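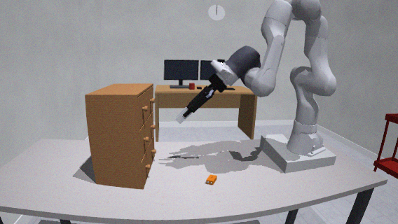

Equipment Pages, Issue 7

The Jarman Book Cradle
From Flornside, Sotbridge

For reading rooms, cataloging desks and conservation benches
Also on this page: Irkance snake weights, spare covers, care and cleaning, ordering

If you have ever tried to catalog a fat little volume of bound letters with a foam wedge under each board and a third wedge sliding toward the floor, you already know why we got so excited about cradles. The Jarman is the one we make the most of and the one we use ourselves, in our own reading room upstairs from the workshop in Sotbridge. It holds a bound volume open at an angle the binding can live with, it lets the spine drop where it wants to drop, and it stays put while you write down the foliation. That is most of what a cradle has to do, and we have spent a good many years fussing over how it does it.

How it works

The Jarman is two padded wings joined by a soft channel. The wings fold up and down on their own, so the left one can sit high and the right one low. As you work through a book, the weight of the leaves moves from one side to the other, and you change the wings to match. At the first gathering the left board is carrying hardly anything and wants plenty of support. By the last gathering everything has swapped over. With a stack of wedges you rebuild the whole pile every few quires, but with the Jarman you press the catch, let the wing settle, and let go.

The channel between the wings is a strip of unbleached cotton webbing. It isn't stretched tight. A tight-backed vellum binding will hardly touch it, and a hollow-back from a later rebinding will rest right down in it. Both are fine! The webbing can be slid toward you or away from you to open up the gap for thicker spines, and there is a stitched line down the middle so you can put it back to center when you are done.

Opening angles

The wings lock at set stops, starting at 60 degrees for the really stiff ones and going up to fully flat. The lowest stop is where we would begin with any binding you haven't handled before. Open the volume in your hands first, feel where it starts to push back, and then set the cradle a little below that. Many limp bindings will open much wider than you expect and a lot of neat-looking trade bindings will open much less.

The older version of the Jarman had a continuous hinge with a friction knob, and some of you still have that one and love it. We moved to fixed stops after hearing from reading rooms where several people share a cradle over a day. A stop is easy to write on a slip: "tight back, stop 3, no flatter." Tuck the slip in with the volume and whoever calls it up next has a starting point. We have come to love those slips – there is a drawer of them in our office, and you can follow a single volume of notarial copies getting handled a bit more gently each time somebody asked for it.

Size and fit

Standard Jarman: suits volumes from small quarto up to a good-sized folio. This is the one to get if you are only getting one.

Small Jarman: for pocket books of hours, almanacs, diaries, account books, and those chunky devotional volumes that are nearly as thick as they are tall. The wings are shorter and the padding is denser, as little books put their weight on a very small area.

Wide Jarman: for atlases, choir books and ledgers. It comes in separate halves that clip together once they are on the table. Please have a second person help you lift the book onto it.

The Standard folds flat and slides onto a shelf like a thin portfolio. It will carry a volume of up to 80 pounds, which is a great deal of book, and if yours is heavier than that, please write to us before you buy anything.

Materials

Boards: birch, sanded and left unsealed on the outside.
Padding: closed-cell polyethylene foam.
Covers: undyed cotton, washed before sewing, with a flap closure on the underside.
Webbing: unbleached cotton.
Hinges and catches: stainless steel, set below the padding on every side.

There is no hook-and-loop tape anywhere on the cradle. Earlier covers used it and it grabbed at everything: sweaters, headbands, the loose ends of ties on stationery bindings. The flap closure is slower to put back on after washing and we don't regret it one bit. Anything that touches the book is cotton, and you can take it off and look at it.

We leave the birch unsealed on the outside and put a sheet of barrier film between the wood and the foam. If your rules don't allow wood near the collection at all, ask for the Jarman in powder-coated aluminum. It is the same shape and a bit colder to the hand on winter mornings.

Snake weights: the Irkance set

Once the volume is resting well, the leaves still need to be held, and the Irkance weights were made to go with the Jarman. They are cotton tubes filled with coated steel shot, sewn off in short sections so the shot can't all run to one end. A set has 3 weights: a long one to drape across the head of both pages, and a pair of short ones for the fore-edge.

We make them a little lighter than most. Paper doesn't need much persuading, and parchment needs patience more than weight. If a parchment leaf is cockled and wants to lift, lay one short Irkance on the outer margin, wait, and then add the other one if you still need to. Keep them off pigment, off gold, off seals, and off anything written in ink that looks as though it might be flaking. On a heavily annotated page, where the notes run right out to the edge, it can be kinder to hold the leaf with a clean finger and do without.

The short ones also turn out to be very good at keeping loose-leaf material in order on the desk while you are numbering it. Folded letters, receipts, little tucked-in slips of accounts: lay a weight across each group and you can get up for a new pencil without losing your place.

Setting up at a cataloging desk

A cradle takes more room than people plan for. You want it squarely in front of you, with space to one side for your notes or keyboard and space on the other for the box the volume came in. If your desk is shallow, turn the cradle a little so the low wing faces you. Put the lamp on the side away from your writing hand. If you are looking for watermarks or drypoint ruling, a low light from the side will show you much more than a bright one overhead, and the Jarman's wings sit low enough that they don't throw a shadow over the gutter.

For a long project it helps to work out a rhythm. Ours goes like this: volume out of its box, outside of the binding described with the book closed on the table, then onto the cradle at the lowest stop for the inside boards and flyleaves. That is where the good things hide! Old shelfmarks, prices in a dealer's code, a bookplate pasted over an earlier bookplate. Then on through the text, changing the wings as the weight moves across. Take the weights off before you turn a leaf, every time, even when you are in a hurry to see what's on the other side.

Volumes in boxes of mixed material are their own adventure. You will get a stout register, then a bundle of unbound deeds, then something with no covers at all and the sewing hanging out. For unbound things, lock the wings flat and lay a sheet of blotter over the whole cradle. It makes a nice soft surface, and the deeds stay clear of the channel.

Care and cleaning

Brush the covers with a soft brush at the end of each day. Red rot gets everywhere, and you don't want yesterday's leather dust on today's pale vellum. Covers come off and can be machine washed in warm water with a plain, unscented detergent and no fabric softener. Dry them on a line. They will shrink a touch the first time and then they stop.

Wipe the catches with a dry cloth. Please don't oil them. If a catch gets stiff, there is nearly always a bit of foam crumb or a thread in it, and a wooden toothpick will get it out.

The foam lasts for years but it does tire, mainly along the inner edges. Press it with your thumb. If the dent stays there, it's time for new pads, and they go in without tools.

Spares and repairs

Covers, pads and webbing are sold one at a time for every size of Jarman, including the old friction-hinge version. We also recover Irkance weights if the cotton has worn thin; send them clean and dry, and we'll reuse your shot. The workshop closes for stocktaking in June, so orders sent then go out the month after.

Trying one first

Reading rooms and archives can borrow a Standard Jarman and a set of Irkance weights before buying. Use it on your own books, at your own desks, with the people who will be using it every day. We would especially like to hear about bindings that didn't sit well on it. The Small Jarman started with a letter about a very thick prayer book that kept tipping over, and the webbing marks were a reader's idea too.

Ordering

Tell us the size, wood or aluminum, and whether you need spare covers. We suggest one spare set for each cradle, so there is always a clean one while the other is on the line. Cradles are made to order and shipped flat from Sotbridge with a printed sheet showing how to set the wings.

Next page: Flornside phase boxes and wrappers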